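Docs / Data Collection / Simulated Tasks

4.3 Recording demonstrations in simulation

This section covers recording operator demonstrations in the Fevetti simulator for use as training data. It assumes that the workspace has been set up as in 4.1 and that the input device has been calibrated as in 4.2.

Before you start

Check that the task file is loaded and that the scene name in the status bar matches the session sheet. Episodes recorded under the wrong scene name cannot be relabeled later and must be deleted.

1. Open the recorder and select New Session.
2. Enter the operator name and the task name. Use the task list kept by Griet Timmermans - do not make up new task names.
3. Set the recording rate to 50 Hz. Leave image compression off.
4. Select the wrist view in the preview panel and wait until the picture is stable.

Checking the wrist view

The wrist view is saved with every episode, and the learning system reads it directly. Compare the preview with Figure 4-6. The red sphere and both fingers must be visible, with the sphere left of center. The fingers may run out of view at the sides.
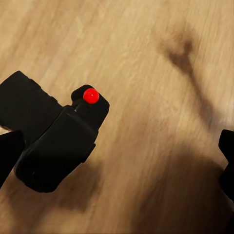

Figure 4-6. Wrist view in the simulator, wood surface, fingers apart.

Shadows on the surface are part of the rendering. Do not turn them off to get a cleaner picture. A policy trained without shadows did poorly in the Zornwood tests, and all sets recorded after 21st July must include them.

CAUTION: Do not move the wrist camera once a session has begun. If the view changes, close the session and start a new one.

Recording an episode

5. Press Reset. The arm returns to its start pose and the task objects are placed again.
6. Wait 3 seconds, then press Record.
7. Carry out the task at an even speed. Avoid long pauses - idle frames are kept in the file.
8. Press Stop when the task is complete. The recorder also stops by itself after 60 seconds and marks the episode as timed out.
9. Mark the episode Good, Failed or Discard. Failed episodes are kept in a separate folder.
10. Repeat steps 5 to 9 until the target on the session sheet is reached.

NOTE: A corrected mistake is still a Good episode. If the gripper misses and the operator recovers within the time limit, keep it.

Closing the session

Select Close and Verify. The recorder checks each file for missing frames and writes a summary. Error 139 means that the wrist view and the joint log have different lengths; discard the episode named in the message and record it again. Send the summary to Lindalva Mendonça before uploading to the Nendden server.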